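June, late evening

The county budget passed tonight. I watched the whole meeting on the local channel with the sound low and a bowl of soup, and it went on until almost ten. I had meant to drive down to Willness and sit in the room, but the car is still making that noise and I didn't want to be stuck there after dark.

The vote was five to four. I had it down as going the other way. The member from the Langat end of the county had said all month that she would not support anything with the bus cuts in it, and then she voted yes. She got one change for it. The Route 9 bus stays on the early run and the late run, and the midday trips go. She called that a fair trade. I don't know who she thinks rides it at six in the morning, but I suppose some people at the packing plant do.

I use the midday one. That is how I get to the clinic in Kornport when I can't drive. Starting in the fall I will have to go in on the early bus and wait for the clinic to open, then find something to do until the late one comes back. Or get the car fixed.

The property tax relief is in there too. Households under the income line get up to $316 back, paid in two parts. The first part is supposed to come before winter. They said that two years ago about the heating money and it came in March. I looked up the form while they were still talking and it isn't posted yet. The page says to check back.

Public comment took up the first hour. There were 22 people signed up and each got three minutes. Most were about the library branch in Balbridge, which was on the list to close. It is off the list now, with shorter hours. One man read a letter from his daughter's class and ran over his time, and the chair let him finish. Another man talked about the landfill, which wasn't on the agenda, and she let him finish too. I thought she ran it well. I didn't vote for her.

What bothered me was the amendment at the end. It moved money out of road repair and into the reserve, and it was handed out on paper during the break. The people at home couldn't see what it said. The clerk read the title and then they voted on it. I wrote to the county website afterward and asked for a copy. I kept it short. Last time I wrote a whole page and got back one line thanking me for my interest.

The state still has to sign off on the transit part, so it could all change again. The paper says that usually takes a few weeks. I'm not going to plan around it either way.

Things to do tomorrow: call the garage before nine, find last year's tax bill (should be in the blue folder), ask at the clinic whether they can move me to a later slot.

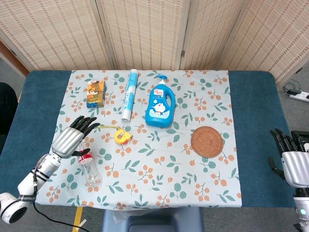
I went back and checked the recording for the bus part and I had it slightly wrong. The midday trips stop at the end of September, so I have the summer. I'll get the August appointment in under the old schedule and worry about the next one after that. Going to bed now.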